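Clodville Community Help
Music, Broadcasting and Public Performance

Song withdrawn from the municipal playlist: is there a right of appeal?
Posted May 10, 2019

Our choir has performed at the Palma bandstand for several summers. The council's culture office has now told us that 2 of our songs are on its list of unsuitable works and may not be performed on municipal premises. No grounds were stated. May we ask for the decision to be reviewed, and may we sing the songs elsewhere in the meantime?

Istus

Nulen
The list applies to premises owned or managed by the council. It has no effect in churches, private halls or licensed public houses. A request for review should be made in writing to the culture office and must name each song separately. The office is required to state its grounds — usually the passage of the lyrics to which it objects — when it replies.

bandstand_user
We had the same trouble. Wrote twice, got a form letter. Try your councillor.

Licensing Desk 271
The previous reply is correct as to premises. I would add that a petition bearing 50 signatures from residents obliges the office to place the matter before the full council. The list itself is next revised in September.

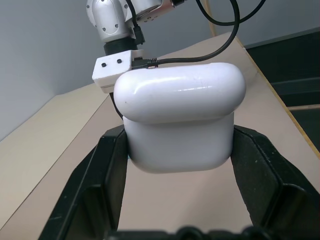 Must the full lyrics be sent with the request for review?
The full lyrics of each song should be enclosed, with a translation where they are not in English. A covering statement of up to 300 words may be added.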